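3.2 Setting and furniture

The study was carried out in a work hall at the Peixoto site, which the Tretora training center uses for courses in handling soft goods. The hall was chosen because the furniture had been changed shortly before the study. Until February, the hall held only long rectangular benches set in rows against the walls. These were replaced with large round tables on the advice of Ilídio Mota, who was responsible for the layout of the building at that time. The tables were supplied by Hukeo and were kept at a single height for the whole study period.

Two features of the room matter for the results reported in Section 4. The first is the table. Its top is a pale, light-wood color with a cream tone, and white items do not stand out strongly against it. Trainees who had learned to fold and sort on the dark benches remarked on this in their first session, and several asked for a colored cloth to be laid down. The request was not granted, as a cloth would have altered the way soft pieces slide and catch on the surface. The round shape also removes the corner, which trainees at the old benches had used as a guide when squaring an edge. On a round top, the worker must judge alignment from the piece itself or from the position of the person opposite.

The second feature is the ceiling. It is made of white corrugated panels with long parallel ridges, and a white beam with a row of small dark bolts along its edge runs across it. Figure 2 shows the table and part of the ceiling. The light level was measured at the center and at the rim of each table before work began. Differences between the two readings were small enough to be left out of the analysis.

Each session involved two people at one table and lasted 49 minutes, including a break of 7 minutes. A total of 14 sessions were held, the first on 11/11/2019. Pairs were free to sit, stand or move along the rim as they wished, and no places were assigned. Pieces were handed out one at a time from the Trirkton trial stock. Each pair agreed on its own order of work, and the observer recorded any change to that order on a paper form.

Figure 2. Round table and ceiling of the work hall.

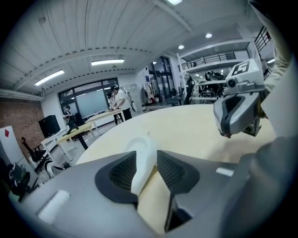
The forms were collected at the close of each session and checked against the attendance list. Where a pair had changed its order of work more than once, only the first change was coded, and the later ones were kept as written remarks. These remarks are discussed together with the interview material in Section 4.3.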